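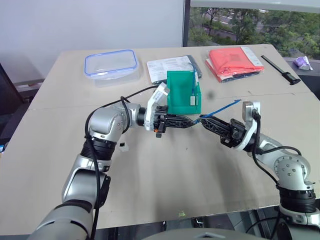
Green box, blue strap, bits along the back.

Sorting day, finaly. Started at 2, meant to stop for tea, didn't. Green box still has a little white label or card in it, keep or bin? Orangey-red thing still bagged, label and all. No idea where the purple packet goes. Must ring Penrose re the shelf.
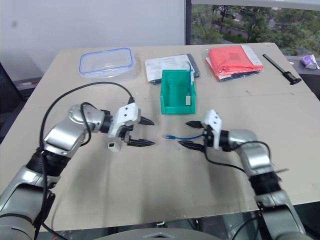 Blue network cable, clear plug on the end.

Food tub with the blue trim would do for cables, if the lid holds. Papers to read tomorow. Back aches. Bed by 6 if I had my way. Pralby parcel not come yet.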